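共同工房で作る手持ちグリッパー「Mostyn」製作報告

機械工作実習 自由課題 最終報告書
2019年1月提出

1. はじめに

本報告は、共同工房Tullauの一角を借りて進めた手持ちグリッパーの製作と、それを使った衣類たたみの記録についてまとめたものである。課題の趣旨は「身の回りの作業を自動化する装置を製作せよ」であった。私は洗濯物をたたむ作業の自動化を志し、半年後の今、洗濯物をたたむのに以前の数倍の時間をかけている。自動化への道は長い。

当初の計画書には「たたみロボットWundusikの完成」と書いてある。6月に提出したもので、いま読み返すとなかなか勇ましい。アームは6軸、両腕、音声案内付きの予定だった。音声案内だけは夏休み中に動いたが、案内すべき動作がなかったので外した。

指導の先生からは「腕の前に手を考えなさい」との助言をいただいた。そこで対象を手先に絞り、人間が手に持って動かすグリッパーを二つ作り、布をつまむ動きを記録するところまでを本課題の範囲とした。名称もMostynに改めた。旧名のステッカーをすでに印刷していたことについては、会計の章を設けないことで対応した。

2. 設計

2.1 指

布をつまむには、指先が薄く、しかも適度にしなる必要がある。最初の指は剛性を重視して太く作ったところ、シャツの縁に差し込もうとするたびにシャツごと前に押し出していった。除雪車としては優秀である。

3回目の設計で指の中ほどに長穴をあけ、横方向に少したわむようにした。色を黄色にしたのは、工房に残っていた材料が黄色だったからである。報告会で「視認性を考慮した配色ですね」と褒められ、そのときは黙ってうなずいておいた。

2.2 本体

本体は黒で統一し、指の取り付け部と握り部をねじで分けられるようにした。指の交換は工具一本でできる。握り部の長さは、自分の手に合わせて決めたところ他の人にはやや短いらしい。次に作るなら調整式にしたい。

引き金の戻りばねは市販品の中から選んだ。強いばねは開きが速いが、十分も使うと親指の付け根が痛む。弱いばねは楽だが、布をつまんだまま開かなくなることがある。最終的に中間のものを採用した。採用理由の欄に「親指」とだけ書いた設計書は再提出になった。

2.3 記録部

開き幅と画像を同時に保存し、あとから両者の時刻を合わせる。この時刻合わせを行うソフトをBrivnessと名付けた。名付けるのに二日、書くのに四日、バグを取るのに秋の大半を使った。原因は、片方の時計だけが秒の小数点以下を切り捨てていたことであった。見つけた晩は嬉しさより先に腹が立った。

3. 実作業での試験

3.1 環境

工房の作業台は平らで明るく、布をたたむにはたいへん都合がよい。都合がよすぎて、そこで得られた成績はどうも信用できなかった。そこで機材一式を自宅に持ち帰り、ベッドの上で同じ作業を行った。柔らかいキルトの上に竹のような縦目の敷物が載っていて、指先がときどきその目に引っかかる。実験条件としては劣悪であり、洗濯物をたたむ場所としてはごく普通である。

3.2 手順

まず服を敷物の上に広げ、左右のグリッパーで端をつまんで内側へ折る。次に裾を襟のほうへ送り、最後に形を整える。途中で素手を使ったら、その回は無効とする。この規則は自分で決めたのだが、あとになって何度も恨んだ。

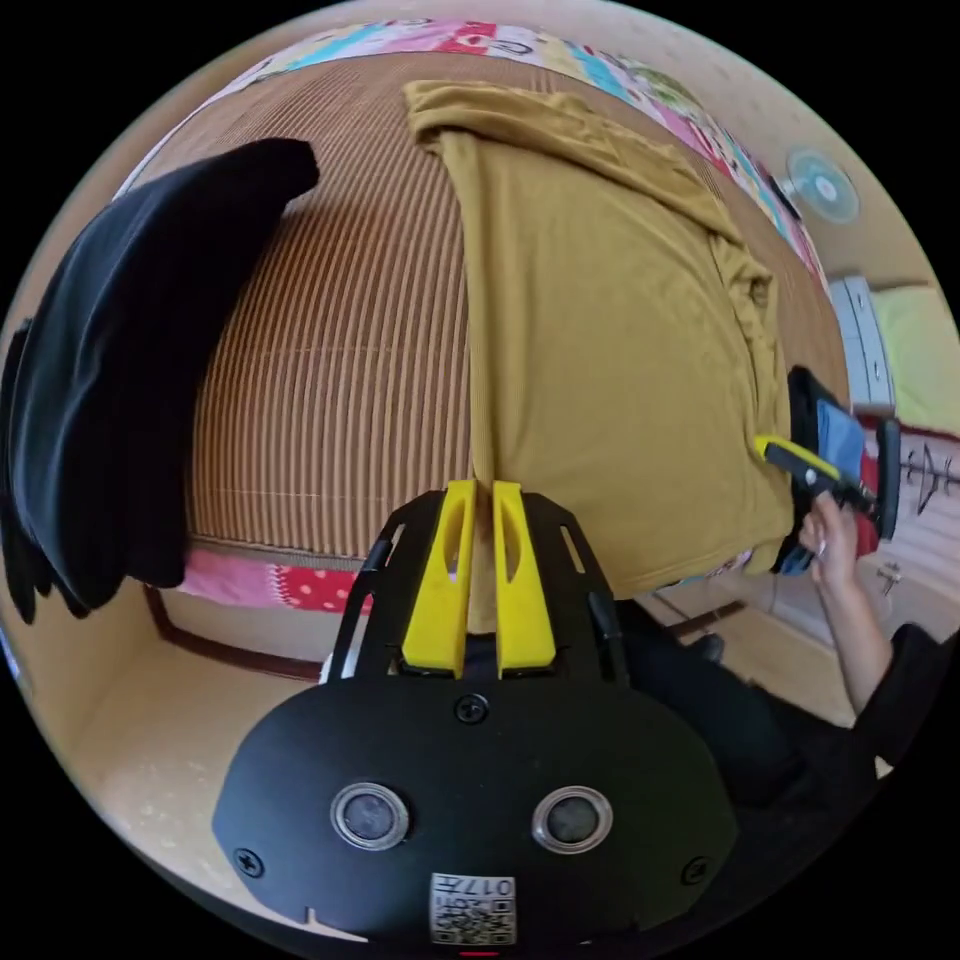 からし色の一着を相手に作業中。
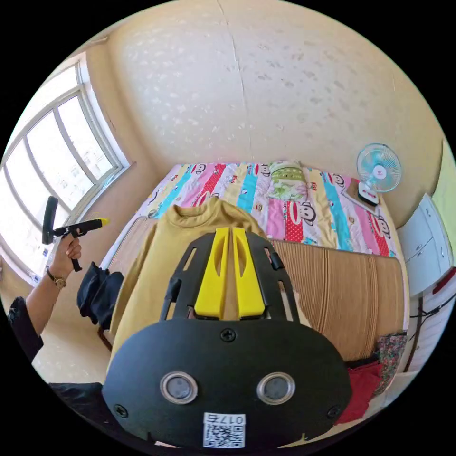 同じ工房を使っている人にこの記録を見てもらったところ、折り方そのものより、つまむ前の迷いのほうに情報があるのではないか、と言われた。熟練した人は布に触れる前に指の角度を決めているが、あなたの手は布の上で毎回少し考え込んでいる、どうせ残すならその部分を切り捨てないほうがいい、とのことだった。さらに、失敗した回も別の名前で保存しておくこと、あとで必ず要るから、とも付け加えられた。

耳の痛い指摘だが、従うことにした。それまでのBrivnessは、開き幅に変化のない区間を自動で削っていた。つまり、私が考え込んでいる時間を丁寧に消してくれていたわけである。我ながら気の利いた機能だと思っていた。現在は既定で無効にしてある。

3.3 結果

開始した試行は466回、そのうち時刻合わせまで済んで使える記録になったのは406回であった。差の60回の内訳は、素手を使ってしまったものが59回、保存先の容量不足が1回である。素手の59回については弁解の余地がない。人間の手は実によくできていて、気がつくと袖を直している。

布の厚さによる差ははっきり出た。厚手の服は縁が立つのでつまみやすいが、折り重ねると指の開きが足りなくなる。薄手のものはその逆で、重ねるのは楽でも最初の一枚がなかなか取れない。二枚まとめてつまんでしまう失敗は、ほとんど薄手で起きた。濃い色の服は画像の上で縁が見分けにくく、あとから確認する作業に時間を取られた。

仕上がりの採点は自分で行った。自分で折り、自分で採点する方式の公平さについては、報告会で質問が出る前にこちらから白状しておく。次回は折った人と採点する人を分ける。

4. 考察

指の長穴は効果があった。穴のない旧型では縁に差し込む動作のたびに布が逃げたが、現行の指では先がわずかに寝て、布の下へ入りやすい。ただし敷物の目にも同じように入る。布だけを選んでくれる指はまだできていない。

左右の手の役割にも偏りが見られた。試行を重ねるうちに、左で押さえて右で引く癖がついていた。これは私の利き手によるものと思われ、この記録だけで学習させれば、Wundusikは立派な右利きに育つはずである。左右を入れ替えた試行を加える必要がある。

疲労の影響も無視できない。後半になるほど折り目が粗くなり、採点も甘くなった。折り目と採点が同じ速さで崩れていったため、点数だけを見ると成績は一定である。グラフを描いたときは安定した良い結果だと思い、少し感動した。

5. 今後の課題

握り部を調整式に改めること、指先に滑り止めを貼った型を試すこと、靴下に手を出すかどうかを決めること。靴下は組を見つける問題が別に発生するため、現時点では見送る方向で考えている。

アームについては、先生から中古の部品を譲ってもらえる話がある。置き場所をTullauの棚に確保するには、まず棚にある私の太い指の試作品を片付けなければならない。除雪用に引き取りたい方はご連絡ください。

付記 指と本体の図面、およびBrivnessの使用手順書は工房の共有棚に置いてある。手順書の4ページ目は古い版のままなので、自動削除の設定については読み飛ばしてほしい。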